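Peel-and-stick floor tile over old linoleum: am I about to make a mistake?

Posted in Floors and Walls by hallwaymoth
Oct 29, 2023

I have a small kitchen with linoleum in it that was a lively mustard in its youth and is now the color of a manila envelope. I rent out the upstairs, I live downstairs, and my floor budget is whatever is left after the water heater had its episode in July.

I bought 101 peel-and-stick vinyl tiles from a seller called Donov who was clearing out a garage. Twelve by twelve, fake slate, $239 for the lot with a roller thrown in. My brother-in-law says they will curl up like potato chips by spring. He also said that about my marriage, so I am getting a second opinion. 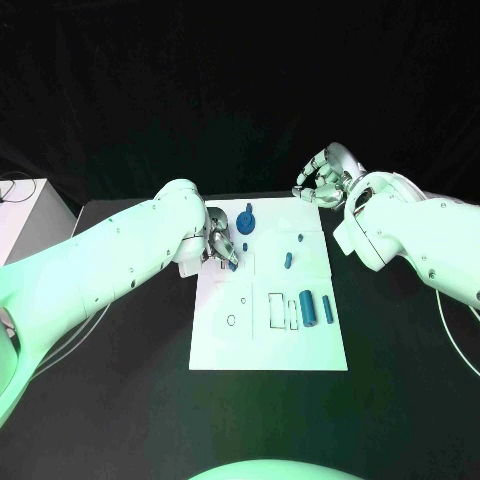

The old floor is stuck down well except for one spot by the fridge where it bubbles. It has a slight pebbly texture, enough that you feel it in socks. There is one seam that runs the full length of the room, dead straight, right where everybody walks. I have washed the whole thing once with dish soap and it came up two shades lighter, which was upsetting in its own way.

What I want to know:
Do I have to pull up the linoleum first?
Do I need primer, or is primer a thing the store made up?
Will the pebbly texture show through?

The house is from the fifties and the kitchen was redone at least once by someone who loved staples. I am handy enough to be dangerous. Thanks in advance.

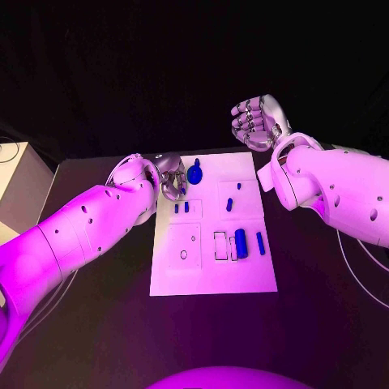 Stavros Ristić
Don't pull it up. Not yet, anyway, and not with a scraper on a Saturday mood. Flooring that old, and the black glue under it, can have asbestos in it. Left flat and covered it mostly minds its own business. Torn up dry in a kitchen with a fan going, it does not. If you ever do want it out, get a sample tested first. The lab fee is less than you paid for the tiles.

Yes, the texture will show. Maybe not the first week. Thin vinyl is a very honest material and will tell everyone what is underneath it. You want an embossing leveler, a gray powder you mix up and trowel on so thin it feels like you are doing it wrong. It fills the pebbles and it fills your seam. Let it dry, and knock down the ridges with the edge of the trowel. Do not sand the old floor itself, see above.

The bubble is the part I would worry about. A bubble by a fridge usually means water. Pull the fridge out and look at the line to the ice maker before you spend another dime. If it's damp under there, the nicest slate in the world is going to float off on it. If it's dry, you can slit the bubble with a utility knife (mist it first so you aren't cutting it dry), work some adhesive in, and put something heavy on it overnight. I used a case of canned tomatoes.

Primer is real. I used to think it wasn't. I then did a laundry room twice.

Order, once the leveler is dry:

1. Vacuum, then wipe with a barely damp rag. Soap leaves a film, and the glue on the back of those tiles hates film. Rinse more than you think you should.

2. Prime with a latex floor primer, thinned for the first coat if the can says so. I had Patard on the shelf and it went on fine. Two coats. It should feel slightly tacky when you start laying.

3. Snap your chalk lines from the middle of the room, and lay a row dry both ways before you peel anything. You'll find out that your walls aren't parallel. They never are. Shift the layout so the skinny cuts end up under the cabinets.
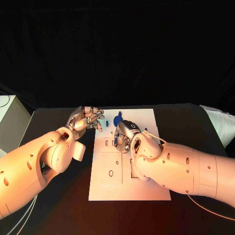

4. Peel, set the edge tight against its neighbor, and lower the rest. Don't slide it. Once it's down, it's down, and any opinions you had about the pattern are now historical.

5. Roll the whole floor, in both directions, leaning on it. Do it again the next day. Keep the mop away for five days or so, and don't drag the fridge back across it, walk it back on a sheet of plywood.

Don't let your tile joints land on that long seam, either. Set them off by a few inches.

gravelpie
I did mine right over the old stuff with no primer and no leveler, Kombo tiles, and it's been great for years. Except in front of the sink. And a couple by the back door. And there's a corner the dog took an interest in. But overall great.

Buy extra, is my advice. If your seller has more of that slate, get it, they'll have changed the color by the time you need one.

hallwaymoth
Fridge is out. It was dry underneath, and there was a fork back there I have never seen before. Tomatoes are on the bubble now. I have gone with the leveler. My brother-in-law has been informed and says it is the leveler that will curl.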